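The Round Table, July 8, 2025

The table at Arkuvholm seats four on paper. In practice it seats two, plus whatever came out of people's pockets since January. Clearing day has arrived.
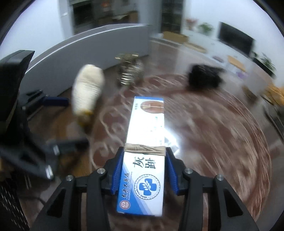

Ointment, boxed and rubber-banded with great conviction. The toe on the front is not a serving suggestion.

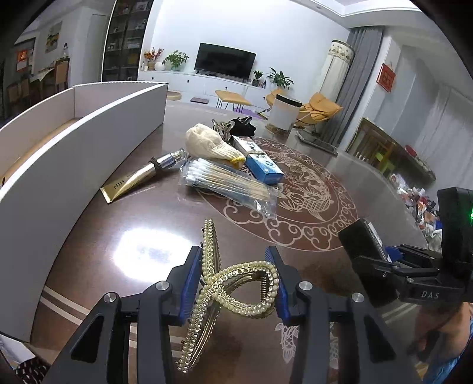
The glamour department: a gold hair clip with pearl beads and rhinestones. Its neighbors are cotton swabs and one balled-up glove.

Ronja Engebretsen wrote in to ask that the swabs go in the bathroom this time, and that whoever keeps moving them back to the table should know she has 200 more in reserve. Drawers are her department, she added, and the top one has been stuck for 13 days.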